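Board on top of a wooden table – leave it loose or fix it down?
Home Workspaces > Desks and Tables

nii_boateng
I have a wooden table that I like and don't want to ruin, so I put a white board flat on top of it as a work surface. It was $18 from the offcuts shelf at Marnance. It covers nearly the whole top. I left a narrow strip of wood along the far side because I didn't want to cut the board.

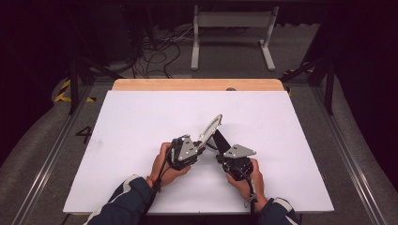

White board on the table, with the strip of wood along the far edge.

Question is whether to leave it loose or stick it down. It slides a little when I lean on it. The finish on the table is old and I don't want glue or tape anywhere near it.

parveenv
Leave it loose and put shelf liner under it, the rubbery open mesh kind. I have had that under a cutting mat since February and it hasn't moved.

Rattana T
I would not use rubber liner on an old finish. Mine left a grid pattern in the varnish after one summer and I had to sand the top. Thin felt is safer.

parveenv
Depends on the liner. Mine is under there 24/7 and the wood is fine.

Rattana T
Yours has been down since February. Mine looked fine for the first few months too.

siriporn_l
Is the surface shiny? I had a glossy one and the glare from the ceiling light gave me a headache. Took it back to Ravetti and paid the restocking fee.

nii_boateng
No, it's matte. Smooth, no texture you can feel.
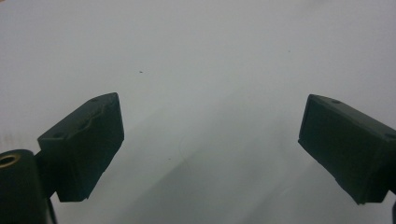
Closer view of the surface, plain off-white to gray.

The gray toward the bottom is shading. The board is one color.

siriporn_l
That would work for me. Matte does hold on to pencil marks though. Try an eraser before you try any cleaner.

Fongchan D
Going against the rest of you, I'd trim it to the exact size of the table or get a bigger one. A strip like that collects crumbs and screws, and you end up cleaning it every day. A shop in Grestimdale cut mine while I waited.

nii_boateng
I can live with the strip. I like seeing a bit of the wood, and it's where I put my pencil.

Fongchan D
Fine, but at least sand the edge that faces you. Use 222 or whatever is close to it.

Rattana T
You mean 220.

Fongchan D
Yes, 220. Typo.

nii_boateng
Going with felt. I'll lift the board every 60 days or so and look at the finish. If it still slides I'll ask again.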